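From the Repair Corner: Old Desktops, Second Life

In July we received a big delivery of used office computers from Vendau, and since then the tables in our workshop have been full. Many readers of this newsletter wrote to ask what happens with these machines before they go to schools and families. This month I would like to tell you about the part of the work that needs the most patience, the processor and its socket.

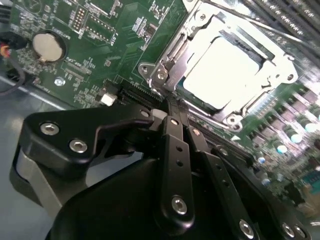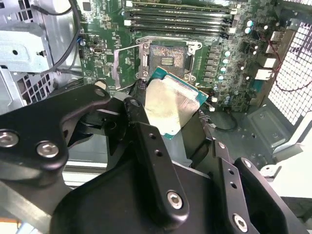 Processor and socket work on a green desktop motherboard

When a computer comes in, we first open the side panel and blow out the dust. We look at the capacitors, the small round cylinders near the socket. Their tops must be flat. If one top is swollen or has a brown spot, the board goes to the parts shelf and we do not spend more time on it. From the Vendau delivery only a few boards had this problem, so we were lucky.

Then we take off the cooler. Please never pull a cooler straight up when the machine is cold. The old thermal paste becomes hard like glue, and on some types of board the processor can come out together with the cooler, and the pins are bent. We let the computer run for ten minutes, switch it off, unplug the power cable, and after that we turn the cooler a little to the left and to the right until it gives up. It is not elegant, but it works very well.

Under the cooler you find the metal lid of the processor, usually with old paste on it. We wipe it with a cloth without lint and some isopropyl alcohol. I know that people like to see it shine like a mirror. It is not necessary. A light gray shadow does no harm, but lumps must go away, and also the paste that has crept over the side of the lid. Do not scratch with a screwdriver.

The lever next to the socket has a strong spring. Press it down, move it a little to the outside, and let it come up slowly with your finger on it. After that the load plate can be opened. Now the processor lies free and can be lifted, always by the edges, and always straight up. In the sockets of this kind the contacts are in the board and they are extremely thin. One drop of a screw into the socket and the board is finished. For this reason we have a rule at the table: no loose screws on the same mat as an open socket. The screws go into the tin with the red lid.

Putting the processor back is the same way in the other direction. On the edge there are two small notches, and in one corner a little triangle. They must agree with the marks of the socket. You lay the processor down and you do not push. If it does not lie flat by its own weight, something is wrong, and you take it out and look again. Only the lever needs force, and the first time it feels like too much force. This is normal.

For the new paste, a portion of the size of a small pea in the middle is enough. We have changed our paste this year to the one from Casado. It is a little thicker than the old one, so please keep the tube in the warm room and not in the storage.

Now some numbers for those who like them. Since we opened the workshop, 1,193 computers have left our door in working condition. In our storage in Miritz there are 400 more waiting, and a part of them came without memory and without a hard disk, because the companies remove these before they give the computers away. So we are looking for memory modules again. DDR3 and DDR4 are both welcome, from 4 GB upward. Please put them in an antistatic bag, or if you have none, wrap them in a sheet of paper. Do not use plastic foil from the kitchen.

The first boxes go to the school in Skollwood after the holidays. They asked for machines that are quiet, and this is one more reason why we take the cooler off every time, even when the computer starts without a problem. With dry paste the fan must turn fast the whole day, and in a classroom with twenty of them you hear it.

If you would like to learn this work, the table is open every Thursday from 5 p.m. You do not need to bring tools. Sleeves should be short or rolled up, and rings and bracelets stay in your pocket. Beginners practice first on dead boards, of which we have a full shelf, so there is no reason to be afraid of breaking something.

In the next newsletter I will write about power supplies, and which ones we do not open at all.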